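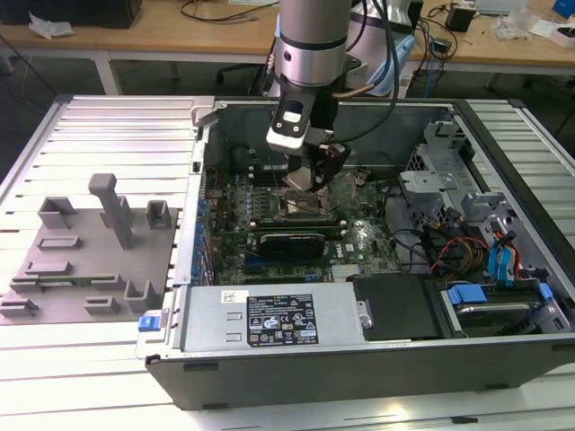
Saturday, teleop on the Dell tower

In at 8:40. Marcus had left the leader arm powered overnight, so I re-homed both sides before touching anything. Wrist offset on the follower was out again. Corrected it in the config and wrote the value on the whiteboard, where Fitzgerald will probably wipe it off.

The task is still the memory module: pick it from the gray fixture plate, carry it over the case, line it up with the slot, press until it seats. Szymon wants 500 clean demonstrations before he starts a training run. The tower stays on its side with the panel off and the motherboard facing up. I taped two corners of the chassis outline to the slats last week so it goes back in the same place after each reset.

Main problem this morning was the cables. The ones coming off the wrist hang down beside the gripper, and if I come in from the drive cage side they drag across the power leads. On one attempt they pulled the arm enough that I felt it in the leader handle as a soft sideways load and took it for contact with the slot. Pressed, and the module was off by a full key width. Discarded that one. From then on I approached from the open side only, and stayed high until the fingers were past the heatsink.

Second problem is me. When I watch the monitor I move in small corrections, and the recordings come out full of pauses. When I look straight at the case I move smoothly but tilt the module toward myself. Darnell looked at the wrist angle plots from Thursday's batch and said he could tell which operator it was without reading the file names. He suggested a fixed rhythm: lift, travel, stop once above the slot, then go down without stopping again. Tried it for the rest of the session. It is slower by the clock but the plots are much flatter.

Pressing is still the weak part. Force feedback on the leader is scaled down by a factor of 3, and the click of the latch hardly comes through. I go by sound, which the policy will not have. Asked Clem whether we could log motor current at the fingers as a separate channel. He says yes, but the log format changes and everything recorded so far would need a converter. Left it with him.

Lunch at one. Ate at the bench, which I should stop doing.

Afternoon was better. Tried guiding the follower by hand with gravity compensation on, to compare. Good for the approach, poor for the press: my own hand ends up where the camera needs to see. Kept those recordings in their own folder and will not mix them in.

Frame check on the last recording: 1,678, nothing dropped. The one before it had 587, and that was me letting go of the handle too early.

Monday: shorter tie on the wrist cables, ask Szymon if partial seats count as failures or get thrown out. Return Fitzgerald's hex keys.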